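The Pretend Café at Trerkuvlow: a little gallery

Welcome to our page for the pretend café, which has been running in the back half of Trerkuvlow since August and which has rather taken over, if the amount of washing-up is anything to go by! We had always meant to have a food corner of some sort, somewhere between the dressing-up rail and the book boxes, but it started very small, with a tea set and a basket of knitted vegetables, and it has grown in the way these things do. People kept asking for a look at it before they came along with their little ones, so we have finally sat down with a pot of tea and written a proper page.

You will find notes on each corner of the café as you read down. We open the doors at 10 in the morning, and the café is usually the first place anyone runs to, so if your child likes a quiet go at things it is well worth being early.

The tea counter

The oldest part of the café, and still the bit the grown-ups like best. The pots and cups came to us from a toyshop called Martinelli when it was closing down, all wrapped in newspaper, and the set has lost only one saucer in all that time (we suspect it is under the radiator, but none of us has the arms for it). Pretend tea is poured here all day long, mostly into the same cup, and mostly until it would have overflowed several times over.

The greengrocer's shelf

Knitted carrots, felt peas in a felt pod, a leek that is very nearly life size and much loved. They can all go through a cool wash, and they do, often. We have had to put the leek back together twice, and it is a slightly different green at one end now, which I think suits it.

The burger bar

Now, this is the newest corner and the one I have been looking forward to telling you about. We wanted something that could be built up in layers, because the smaller children love stacking and the bigger ones love taking an order and getting it exactly right (or exactly wrong, and then laughing about it for the rest of the morning). The pieces are play food with a lovely shine to them, and they get set out standing up in clear holders, so that everything can be seen and picked out easily, with a big white tray for building on. 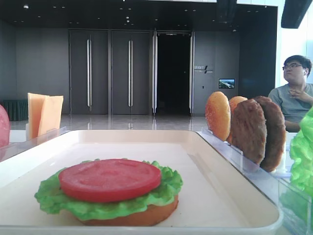 A burger on the go: bun, frilly lettuce and tomato so far, with the cheese waiting on the left and the patties on the right.

There is a good deal of debate about the proper order of a burger, I must say. Some of our regulars are firm that the cheese goes straight on top of the meat, and others will have the tomato at the very bottom and won't be talked out of it. One small customer ordered 23 slices of cheese and was most gracious about being given what we had. The lettuce is a great favourite for fanning yourself with on a warm day.

If you are playing here, do please pop the pieces back in their holders when you have finished, so the next cook can find them. Anything that has been chewed goes in the washing-up bowl by the door, and we will see to it.

The cake stand

Three tiers, and never full for long, as the fairy cakes have a habit of travelling. We have found them in coat pockets, in the dolls' pram and once in a wellington boot. If one has come home with you by mistake, just bring it back next time, there is no need to be embarrassed!

The till

A chunky old thing with a drawer that pings, bought with part of the money from our Clikau fair. Prices are set by whoever is standing behind it. The most we have known anyone charge for a cup of tea is 1,192 pounds, and it was paid at once in buttons.

Coming along

The café is open whenever Trerkuvlow is, and there is nothing to book. Buggies can be left in the porch, and there is a kettle for the grown-ups (real tea, this time) on the table by the window. We would love more aprons in small sizes if you have any at the back of a drawer, and a few more wooden spoons would not go amiss either.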